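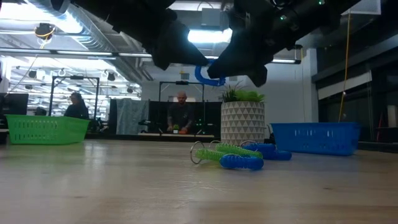

Page for the tabletop sort, finally up. 14 September 2018. Captions are short, most of them typed standing up, fix them later if anybody minds.

Quick intro and then on with it. The bits-and-pieces table at Urneretti is the one by the wall outlets, light wood top, gets used for everything. Through August it turned into a dumping ground. Pet toys, clips, key rings, stuff that came in with the Gerkenis boxes and never went back out. So: one table, two baskets, green and blue, and a rule that nothing goes back on the wood without a place to live.

Did it work. Mostly. Read on.

## The ridged rods

Green ones and blue ones, bumpy all the way along, little metal rings on them. They feel like chew toys and that's what we've been filing them under. Three rings across the five rods. The rings catch on each other and then you pick up one rod and get two.

Green basket on the left, blue basket on the right, both with slots in the sides. Good for dust, bad for rings, which poke thru and hang there.

The plant stays. White pot with the raised triangle pattern, bushy top, short spiky leaves. It's been moved off this table twice and it keeps coming back so it now has an official spot behind the pile. Wipe under it when you wipe the table.

Color notes for anybody re-sorting:

- lime rods go green basket
- royal blue rods go blue basket
- loose rings go in the jar on the shelf, NOT in either basket, they fall out the slots
- anything you can't name, leave on the wood till the end of the day

That last one is how the pile happend in the first place, I know. Still better than stuffing mystery parts in with the rods.

## The blue handles

Next batch. Looped blue handles, scissors or a clip, file under "blue loops" for now. Came up with something soft and see-through yellow-green caught in it, plastic or netting, all crumpled. Soft stuff and loops should never share a basket. Baskets on either side again, green left, blue right with a tilt to it.
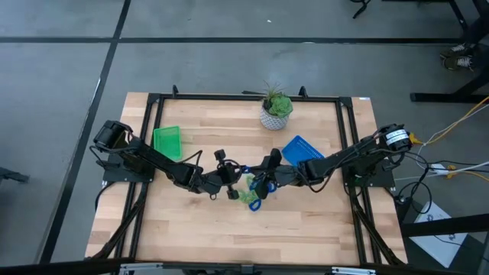 ## What goes where, the short version

Was asked for a list so it could be printed and taped up. It's this.

**Green basket.** Lime rods. Other green hard plastic if it's smaller than your hand. No soft things.

**Blue basket.** Royal blue rods, blue loops, blue clips. Fills up faster than the green, there's just more blue in the Gerkenis boxes. Empty it when it's level with the top row of slots.

**Jar.** Rings, and only rings. Lid on. The jar is the old Drandetti pickle one with the label half scraped. If it still smells, it gets washed, don't put it back smelly.

**Paper bag under the table.** Soft stuff, netting, film, anything that crumples. Goes out with the plastics. Check it for rings first please.

**Shelf.** Whatever's left that has a use. Label it. A label with a question mark is fine.

## Stuff that went wrong

The first baskets were too big. We had the 40 quart ones from the storeroom and two of them took up the whole table, no room left to sort on. Small ones are much better, you have to empty them more but you can see what's in there.

Sorting by size. Tried it for a morning. Everyone has a different idea of medium. Color is faster and you can do it while talking.

Also tried untangling everything before sorting. Don't. Sort first, then sit down with the tangled ones and a cup of coffee. Rings come off easier if you turn them edge on to the rod and go slow. Pulling just jams them in the ridges.

Glare on the tabletop is a pain in the afternoon, the overhead lights make streaks on the wood and clear plastic pretty much disappears. A dark place mat helps. There's one in the drawer, gray, a bit curled at the corner.

## Numbers, since there was a bet on

80 pieces out of the first Gerkenis box. The guess on the whiteboard was 3000 for the lot and we are nowhere close, so whoever wrote that owes donuts. 7 boxes still to go. They're stacked by the Pretorius cabinet, please don't put lunch on them.

## Cleaning the baskets

Both baskets go in the sink, warm water, a drop of dish soap, soft brush for the slots. Shake them out over the sink and stand them upside down on a towel. Overnight is best, dripping baskets leave rings on the wood and that took ages to get out last time. If you see a white mark on the table already, it's old, leave it, it has had every product in the cupboard on it.

Rods can be rinsed too. Take the metal rings off before or dry them right after. The ridges hold water so give each one a good shake. Roll them in the towel if you're in a rush.

Plant: small cup of water if the leaves look dull, dust the triangles on the pot with a dry brush. Paper towel just catches on the points and leaves fluff.

## Still to do

- tape up the printed list
- second jar, the Drandetti one is nearly full
- proper name for the blue loops
- decide on the yellow-green soft stuff, keep any or bag all of it
- new box from the Pretorius cabinet side, start with the one on top, it's the lightest
- put the sorting tray back where it came from (Urneretti kitchen, second drawer, they did ask)

More pictures when the next box is done. If your caption is wrong or you know what any of the mystery parts are, write it on the whiteboard under the donut thing and it'll get changed here. Baskets get emptied at closing, whoever is last at the table.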